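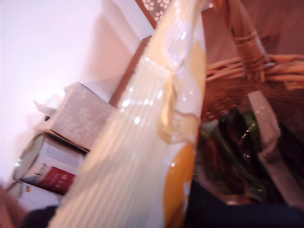 Glossy plastic package and a wicker basket

Re: Turnout figures for the Polbridge by-election

The 1,808 in the draft is the number of ballot papers issued, postal packs included. It should not be used as the turnout. The returning officer's sheet gives 1,237 votes counted, and the remainder is almost wholly postal packs that were never sent back.

> The table has 1,808 for Polbridge and the
> press notice has 1,237. Which one do we
> carry into the August summary? Trallon
> shows the same sort of gap, only smaller.

Carry 1,237. For Trallon, please check whether the column was filled from the same form before changing anything — the layout was altered between the two polls and the headings moved one place to the left.

On the boundary question: the review sets a floor of 2,000 electors per ward, and Trallon is 200 short of it. A merger with Polbridge is one option in the consultation paper. The other moves the two streets north of the railway and leaves both wards standing. Neither has been voted on, so the summary should list them without a preference.

I will send the corrected table once the Trallon form is in. The footnote on spoilt papers stays as it is.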